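How Do You Teach a Robot to Put Away a Banana?

Hi! I'm Delali Nutsugah, and I have one of the oddest jobs of anybody on my street. I help a robot arm learn to play kitchen. I do it over and over and over, and somebody saves every single try. (My nephew thinks I'm making this up.)

Our robot is called Perton. It's one arm with a gripper on the end, and the gripper has two fingers that open and shut. That's all the hand it gets! Try picking up a pear with just your thumb and one finger, and no squeezing too hard. Now try it without being able to feel the pear. That's the sort of thing Perton has to work out.

Why can't you just tell it what to do?

When I was a kid I thought you programmed a robot by typing "pick up the banana" and off it went. You can try writing down every step, and people do. Move left a little. Go down a little. Close the fingers. Stop. It works great until someone bumps the banana. Then the robot closes its fingers on nothing and looks very proud of itself.

So we do it another way. We show Perton lots of examples, and a computer program looks for what they have in common. It's a bit like how you learned to catch a ball. You probably didn't read the rules of catching. Somebody threw you a ball, and you missed, and they threw it again.

What's an example, anyway?

One example is one try at one small job, from start to finish. "Put the lemon in the pot" is a job. I steer Perton with a second, smaller arm that I hold in my hand. We named the little one Uvico. When I bend Uvico, Perton bends too, like a very serious game of copycat.

While I'm steering, the computer saves two kinds of things:

What the cameras see, lots of times every second.
How far each joint of the arm is bent at that same moment.

Put those together and you get a record that says, "when things looked like this, the arm moved like that." We call each record an episode, same as a TV show, though I promise the plots are not as good.

We have 2,204 episodes so far. On a good morning I can do 60 before my wrist gets grumpy and I go find a snack.

What makes a good set of examples?

Mixing things up! If I always put the banana in the same spot, Perton learns about that spot and hardly anything about bananas. So I have a list taped up by my chair, and before each new batch I go down it.

1. Move the food. Front of the shelf, back of the shelf, lying down, leaning on something.

2. Change the job. We have 14 jobs right now. Some are easy, like lifting a lid. The one where you hang up a spoon took me all of August to get good at, and I have a real hand.

3. Start somewhere new. The arm shouldn't begin every try from the same pose. I might start it off straight up in the middle of the kitchen with its fingers spread, and the fridge door already open so the fruit is easy to get at.

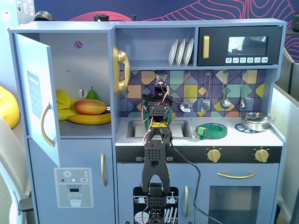

4. Keep some of the wobbly ones. If I miss the mango and then go back and get it, that's a great episode. Perton needs to see how you fix a mistake. If I knock the mango on the floor, that one goes in the trash.

5. Write down what you did. Every episode gets a short label in plain words, like "pear to sink." Once I labeled 8 of them "pear to stink" and had to go back and change them all.

Then what happens?

The computer practices on all those episodes, usually overnight. In the morning I take my hands off Uvico and let Perton have a turn by itself. The first time, it went for the lemon, stopped right above it, and just hung there shaking a little. I cheered anyway! Then I sat down and recorded more lemons.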